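Lostard Motorcycle Road Racing Club Inc.
Minutes of General Meeting
Held 09/09/2018 at the Sial clubrooms

Meeting opened by the chair, Trilok Pant, at 7.35 pm. Attendance as per the book. Apologies were received from the Pultow members, who were travelling home from the weekend's racing.

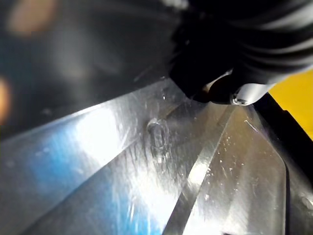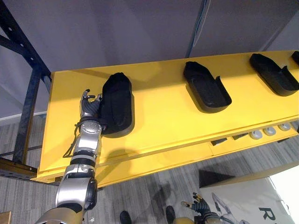
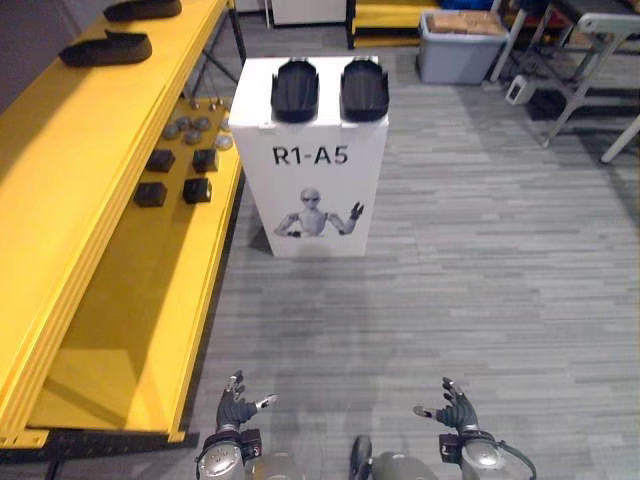
1. Minutes of the previous meeting

Read and accepted with one correction. Under item 6 the word "front" should read "rear" where it refers to the wet tyre rule for the Formula 3 class. Moved from the floor, seconded, carried.

2. Business arising

Tyre wall at turn four. The circuit has replaced the belting on the outside of the turn. Our clerk of course inspected it before practice at the last round and was satisfied. The gap between the end of the wall and the marshals' opening is still wider than we asked for. The circuit says this will be done when their contractor is next on site. Chair to follow up in writing.

Noise testing. The meter has come back from calibration with a certificate. Two testers are now trained. The club still needs a third so that testing can start while scrutineering is under way. Anyone interested should speak to the chair after the meeting.

Grid markings. Repainted. The riders on the third and fourth rows said the numbers are easier to pick out but the boxes are too short for the sidecars. It was pointed out that the sidecars have always lined up behind their box and there have been no complaints from the starter. Left as is.

3. Correspondence

In:
From the circuit, hire rates for next season. Rates are up on this year for a full day, with the half-day practice rate unchanged.
From the circuit, a reminder that the paddock gates are locked at 9 pm and that riders camping overnight need to have their vehicles inside before then.
From the state body, updated medical declaration form. The old form will not be accepted from the start of next season.
From Skukine, confirming they will continue as naming sponsor of the 300 Production class for another season on the same terms.
From a resident on the eastern boundary, concerning dust on the access road.

Out:
To Skukine, letter of thanks.
To the resident, advising that the access road belongs to the circuit and that we have passed the letter on with a request that the water truck be run on race mornings.

Correspondence received and outward endorsed. Carried.

4. Financial report

Opening and closing balances were tabled and a copy is on the noticeboard. The round made a surplus of $2708 after track hire, ambulance and permit fees. The canteen figure is not included as the final bread and meat account has not come in.

One member asked why the ambulance cost was higher than at the previous round. The second crew was on site for the whole day this time. At the previous round they left after lunch, and racing was held up twice as a result. The meeting agreed the second crew should be booked for the full day from now on.

Report accepted. Carried.

5. Race secretary's report

There were 68 entries for the round, and 60 riders passed scrutineering and started at least one race. Of those that did not start, most were late withdrawals. Three machines were turned away at scrutineering, two for missing lockwire on the oil filter and one for a cracked brake lever with no ball end. The riders of the first two fixed the problem but had missed their qualifying session by then and chose not to start from the back.

The program ran 20 minutes late at lunch and had caught up by the last race. The delay came from oil between turns six and seven in the second Superbike heat. The clean-up crew did a good job but ran out of absorbent, and more had to be brought across from the pits on the back of a ute. The race secretary asked that two extra bags be kept at the turn six point.

The first leg of the 600 Supersport was red-flagged on lap five. Results were declared at the end of lap four. One rider lodged a query about the count-back, and it was explained to him on the day. He has not taken it further.

Class numbers: 300 Production had the largest field with 16 starters. Sidecars were down. Post Classic was steady. The 125 GP class did not have enough entries to run on its own and was put in with Formula 3, with separate points. The riders involved were asked beforehand and had no objection.

There was a long discussion on whether 125 GP should stay on the program next season. Points raised:

The bikes are getting hard to find parts for and the same few riders turn up each time.
Those riders have been loyal entrants and pay the same fee as everybody else.
Combining with Formula 3 costs no track time.
The speed difference at the end of the straight is small, but the 125s carry more corner speed and the Formula 3 riders find them on the inside at turn two.

Moved that 125 GP be kept as a combined class for next season and looked at again after the first two rounds. Carried, with two against.

6. Clerk of course report

Four riders were spoken to during the day. Two for passing under a waved yellow, one for rejoining the track without looking, and one for riding a pit bike through the paddock without a helmet. One of the yellow flag riders was moved back two places in the results. The other had not gained a position and was given a warning.

Riders are reminded that a hand or leg must be put out when leaving the track for the pits. This is in the supplementary regulations and was covered at riders' briefing. It will be enforced at the next round.

The briefing itself was hard to hear at the back. The portable speaker needs a new battery. Purchase approved.

7. Marshals

We were three short of a full complement and had to double up at turns eight and nine, where the points can see each other. This meets the permit but leaves no room for breaks. The riders in the Pultow group have offered to supply a marshal each for the races they are not in, provided they can be rostered close to the pits. Accepted with thanks.

It was suggested that each entry form carry a box for the name of one helper. Some felt this would put off riders who come on their own. The race secretary will word the box so that it is optional, and we will see what comes back.

8. Junior development

The junior day went well. The club's two loan bikes were both used. One needs a new clutch cable and the other has a bent footpeg. Parts have been ordered. The leather suits in the smaller sizes are worn at the knees and the chair will get a price for repair before we look at new ones.

The junior coach asked that the next day be run on the short circuit. There was general agreement that the short circuit suits first-timers better and the hire is cheaper. Date to be sorted out with the circuit.

9. Next season's calendar

Draft calendar tabled. The opening round is down for March. The draft clashes with the state round in one place, and our date will have to move, probably back by a fortnight. The chair will ring the circuit before the draft goes out to members.

A proposal to make one round a two-day meeting was put forward again. For: riders travelling a long way get better value and the endurance race could be run at a sensible length. Against: officials are stretched as it is, and two days' hire is a large sum to commit to before entries open. The chair asked for a show of hands to get an idea of feeling. It was close. A costing will be brought to the next meeting so that a proper vote can be taken.

10. Rule changes

Transponders. Riders will have to supply their own bracket from next season. Cable ties alone will not be accepted. We lost one transponder on the track this year and the hirer charged us for it.

Rain lights. Moved that a working rear rain light be compulsory in all solo classes except Post Classic. Amendment that the start date be the second round, to give riders time to fit one. Amendment carried. Motion as amended carried.

Number plates. Several bikes had numbers the lap scorers could not read, mostly black on dark blue. The existing rule on background colours covers this. Scrutineers to be firmer.

11. General business

The pit wall board rack is rusted through at one end and will be taken away for welding.

The lock on the timing room has been changed. Keys are held by the chair and the race secretary. Old keys can be thrown out.

A member has a covered trailer for sale, suit two bikes, and will leave the details on the noticeboard.

Trophies for the end-of-season presentation need to be ordered soon. Last year's perpetual trophies must be returned, clean and engraved, before the final round. Three are outstanding and the holders know who they are.

It was asked whether the presentation could be held somewhere other than the clubrooms, which were crowded last time. The hotel at Pultow was mentioned, but it is a long drive for most. To be held at the clubrooms again, with the side doors open and tables outside if the weather allows.

Thanks were recorded to the scrutineering team for starting early in the cold.

There being no further business the meeting closed at 9.20 pm.

Action list

Letter to circuit re turn four wall: chair
Two extra bags of absorbent for turn six: race secretary
Battery for portable speaker: clerk of course
Helper box on entry form: race secretary
Price for suit repairs: chair
Costing for two-day meeting: chair and race secretary
Trophy order: race secretary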